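Hands budget for next year: please send your wishes by Thursday
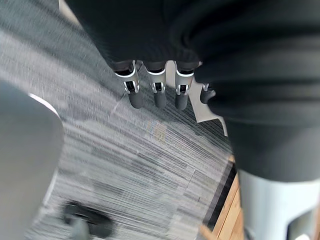

Kelly Mottram asks that we first pay for spare fingertips and only after this speak of a second hand. Her point was taken in the October meeting, and the plan is now changed. We ask Raltus for a price on 16 fingertips and two fabric covers. The second hand moves to the next budget, together with the service contract from Luik, which runs three years.

If your team needs the four-finger hand before spring, write to Ivars Venckus with the number of weeks. Delivery takes three months.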